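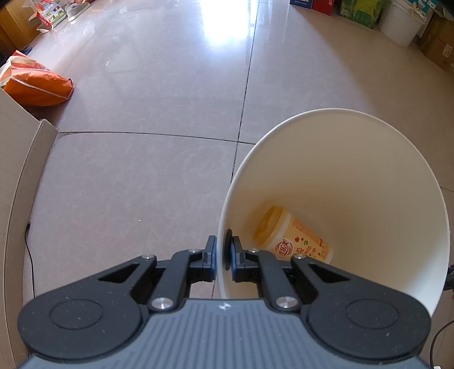

June, varnish notebook, Irkholm bench

Dust nibs again in the second coat on the spruce panels. I had put this down to the varnish skinning over in the can, but I strained it twice and the nibs are the same. They are pale, very small and scattered evenly, which sounds more like something falling from the air than something in the can. Pale dust is easy to miss on spruce and easy to find on black, like the light specks on the round covers in the photo, so from now on I am putting out a black witness card next to every panel and looking at the card before I look at the varnish.

Batch as mixed: 191 g Bralline long oil, made up to 265 g with the usual thinner. Stirred by hand, left to stand with the lid on until the bubbles cleared. Strained through a paint filter, then through old nylon. Brushed on with the 2 inch badger. No drier added.

Panels 1 and 2 were coated at the window end and left flat. Panel 3 was coated at the same bench but moved straight into the cupboard and stood nearly upright, leaning face down a little. Panel 3 is much cleaner. There is a slight sag along the bottom edge, so I was too heavy there, but the middle is good and I would have been happy to send it out.

Card results. Window end: specks all over within the hour. Cupboard: a few near the door gap, otherwise clear. I wiped the second card with a tack rag first and the first one only with my sleeve, so this needs doing again properly before I believe it.

Cledwyn Gwilliam thinks it is the felt strip on the window. He rubbed it with a finger and got a fair bit of fluff, gray though, and what I am seeing on the card is closer to white. Could be old sanding dust sitting on top of the light fitting. I have not been up there. The Travent extractor was off the whole time I was brushing, but it had been running while I set up and it blows across the top shelf.

Rubbed down panel 1 with 600 wet, a drop of soap in the water. Nibs came off easily and left no pits, so whatever they are they sit in the top of the coat. Panel 2 I am leaving as it is for comparison. Please don't sand it.

Drying was slow on all of them. Still took a thumbprint at around 3 in the afternoon, coated the morning before. It was damp out and the heater was off. If the coat stays open that long it will catch anything going, so getting the room warmer may do more good than more straining. Cledwyn says to add drier. I would like one run without it first, or I won't know which change helped.

Next run, same mix:

Extractor off from the night before.
Floor damped, not swept.
Both cards wiped with the tack rag.
Heater on early, thermometer at panel height this time.
One panel at the window end with the felt taped over, one in the cupboard.

Need more nylon and a new tack rag. The leftover varnish is in the small jar on the lower shelf, labeled, with the lid taped.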